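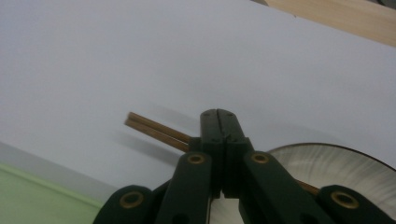

Who has to complete this checklist before a table-setting session?
The student pair using the hand-held grippers completes Sections A to C, and the supervising member of staff completes Section D. A session does not begin until all four sections carry initials.

GRONENT COLLEGE
Robotics Project: Table-Setting Tasks
Session Safety and Inspection Checklist, with Inspector's Comments
Form 2217, second issue
Date of inspection: 16 Nov 2024
Inspector: Vilho Riihimäki
Student lead: Aleksi Nurmi
Room: Semple Workshop, Bay 2

Entries are marked Satisfactory, Attention or Not Applicable. Any item marked Attention must be given a comment and an owner. Items marked Attention in two consecutive inspections are referred to the Head of Department.

Section A. Work area

A1. Table stable and level; white work surface lies flat with no raised edges.
Satisfactory.

A2. Floor clear of loose items within reach of the operator's feet.
Attention. Packaging left on the floor under the shelving is to be removed at the end of each session. The bay is shared and the next group should not have to clear it. Owner: Nurmi.

A3. Stands placed so that their legs do not stand in the walkway.
Satisfactory. The walkway was re-marked in October and the stands now keep to it.

A4. Cables routed away from the operator's chair.
Attention. Spare cable at the stands should be coiled and tied. This was raised verbally at the last inspection and has been only partly done. Owner: Nurmi.

A5. Mains sockets and extension leads not overloaded; plugs fully home.
Satisfactory. Leads were tested with the rest of the workshop equipment and the labels are in date.

Section B. Hand-held grippers

B1. Fingers meet evenly when closed, with no visible gap along the join.
Satisfactory on both units.

B2. Linkages move freely; pivot rings seated; no screws missing.
Satisfactory. One pivot on the left-hand unit was stiff at first and eased after cleaning. Students are reminded that oil is not to be used on printed parts.

B3. Finger surfaces free of sharp edges and loose fragments.
Attention. The wear on the finger blocks is acceptable for chopsticks and the tray. It is less acceptable for crockery, where a chip in the finger may mark the glaze or let a bowl slip. A replacement set has been requested from Oltstead. Until it arrives, the fingers are to be wiped and checked by touch before each crockery task. Owner: Riihimäki.

B4. Gripper cable has enough slack for the full reach of the arm, and does not pass over the crockery.
Satisfactory, with a comment. Operators should reach out to the far corner of the tray with each hand before the first trial and look at where the cable falls.

B5. Operator seated squarely to the table, sleeves clear of the linkage.
Satisfactory. Long sleeves are permitted if they are close-fitting at the wrist or turned back. Hair and lanyards are covered by the general workshop rules and are not repeated on this form.

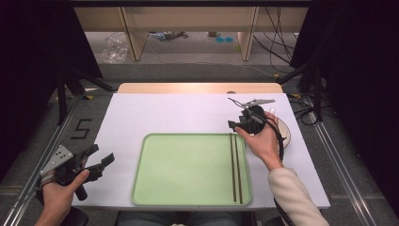

Section C. Task items

C1. Crockery free of cracks and chips.
Satisfactory. Damaged items go into the lidded bin by the door and are entered in the breakages book. They are not to be glued and returned to use.

C2. Chopsticks free of splinters.
Satisfactory.

C3. Tray sits flat and does not slide when pressed lightly at one corner.
Satisfactory. The group asked whether a non-slip mat might be placed under the tray. This is allowed, provided the mat is used for every trial in a set and the change is written in the project log.

C4. Bowl and plate handled within the agreed height.
Attention. The written method asks for crockery to be lifted only as far as is needed to clear the tray rim. Students who have grown used to the grippers tend to lift higher and move faster. I have asked the group to practise the approach slowly, bringing the jaws down to the bowl before closing them, and to treat the bowl and plate as two separate lifts.

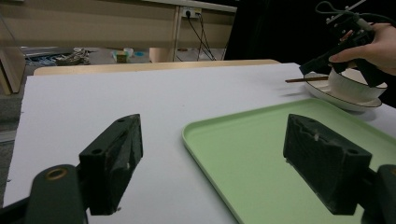

The group should also agree on a spoken word for stopping. At present each pair uses its own, and a student standing in for an absent partner may not know it. The word is to be written at the head of the project log and read out at the start of the session. Owner: Nurmi.

C5. Nothing on the table except the items listed for the task.
Satisfactory. Drinks remain outside the bay at all times – this includes bottles with lids.

Section D. Supervision and records

D1. Supervising member of staff present in the workshop throughout.
Satisfactory.

D2. Both students have completed the gripper induction.
Satisfactory. Records seen. The two students joining from the Prisinport exchange must complete the induction before they handle the equipment, whatever training they have had elsewhere.

D3. Location of the first-aid box and the emergency switch known to all present.
Satisfactory. Asked individually and answered correctly.

Result: sessions may continue, subject to the comments at A2, A4, B3 and C4. The owners named above are to report in writing to the Semple Workshop office before the next inspection.

Signed: V. Riihimäki, Inspector
Received for the student group: A. Nurmi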